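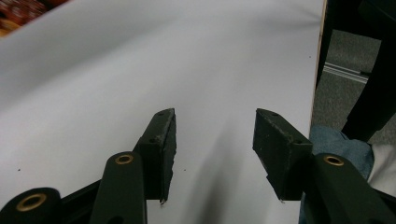

By Uchenna Chukwu, Pranik
Progress report to Brinkmann, August
Shares: 44 | Comments: 3

Work in this period covered hand-guided recording of table chores, training of the second grasp model, and the first unattended trials at the Nivdale site. The question in the grant remains whether a two-finger machine can clear, wipe and reset a household table at a standard a paying customer would accept. The current position is that it can clear, can partly wipe, and cannot reset.

1. Recording

The plan called for 420 usable recordings by the end of the period, and 420 were delivered. They were made with the hand-held gripper at a seated work height, mostly over a white covering. Plain white was chosen to make the finger pads easy to separate from the background. Creases in the covering and the tool's own shadow still produce false edges, and the filter for these was rewritten once.

Lutz Fuchs rejected a further 144 recordings. The main fault was closing on the covering together with the item. People correct for this by feel and the model does not.

2. Pad wear

The finger pads are scuffed on their faces and chipped at the lower corners. Grip on mugs and cutlery has not changed measurably. Grip on thin flat items has: coasters and single sheets of paper are now picked up less reliably than in the spring tests. We do not yet know how much of this is the pads and how much is operator technique. Bernd Grube will repeat the flat-item series with new pads fitted and the same operator.

3. Unattended trials

The arm at Nivdale ran the clearing task on a four-place table. Plates and cups were moved to the tray without help in most runs. Cloths were the weak point - a napkin lying flat was missed, and a crumpled one was often dragged instead of lifted. Wiping was acceptable on hard surfaces and poor near table edges, where the arm slows to stay within its force limit.

Resetting was tried on 2 occasions and stopped both times. Place settings were complete but out of line, and correcting them took longer than laying the table by hand.

4. Schedule and spending

Spending is within budget. The Grivine shelf-stocking trial moves back by one month while the flat-item problem is open, as shop labels and cardboard sleeves raise the same difficulty. We request approval for one additional set of pads in a softer compound.

Comments (3)

Kai Hollmann: Please split the napkin results by fabric weight in the next report.

Lutz Haberkorn: Pads approved. The Grivine delay is fine with us.

Bernd Grube: Flat-item series starts when the new set is fitted. Same covering as before.

Related items
Grasp model 1: closing note
Nivdale site: force limits near table edges
Grivine shelf-stocking trial: scope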